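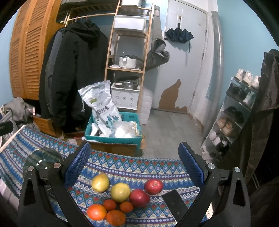
July
Posted by the Cakden Neighborhood Page

Well, the fruit swap is back! I stopped by the old bus depot in Cakden this morning to see how things were coming along, and the short version is that it opens to everyone at 4 this afternoon and will run every week through the end of the season.

If you missed it last year, the idea is pretty simple. You bring whatever your trees or your cousin's trees are throwing at you, you get a paper ticket for each bag, and you trade the tickets for something you don't have at home. No money changes hands at the main tables. I went home last summer with more plums than I could ever eat (my freezer still has the evidence) and a jar of somebody's very hot pepper jelly.

The big change this year is the space. The swap used to be squeezed into the church parking lot, where you had to shuffle sideways past the strollers, and now it has the whole depot floor plus the covered bay out back. There's room for 100 tables. Wondudico, the hardware store on the corner, has lent the folding tables and a couple of big fans, and I can tell you the fans were already running when I got there and I stood in front of one for longer than I needed to.

Krūmiņa, the bakery up the hill, will have a stall by the side door selling pie by the slice. That one you do have to pay for. They're also taking bruised fruit off people's hands for the baking, so don't leave the ugly stuff at home - they want it! Apples and pears are what they're shortest on.

Last season 1000 bags went through the swap, and whatever was left each week went to the food pantry on Cemen Street. The pantry pickup is happening again, only it's been moved to right after closing, so nothing sits overnight.

A few people asked me about parking. The depot lot is for drop-offs only, and the school lot across the road has 400 spaces and will be open. Bikes can go along the fence. Dogs are fine in the covered bay but please keep them out of the main hall.

Bring your own bags if you can, and a box for anything soft. Berries did not travel well last year, and my back seat can vouch for that. I'll be there with too much zucchini, which I'm told counts as fruit for ticket purposes.

Recent items
Library roof work pushed back again
Cemen Street crosswalk gets its new paint
Pool hours for the rest of the summer
Lost and found from the spring yard sale

Contact us | © Cakden Neighborhood Page | Back to top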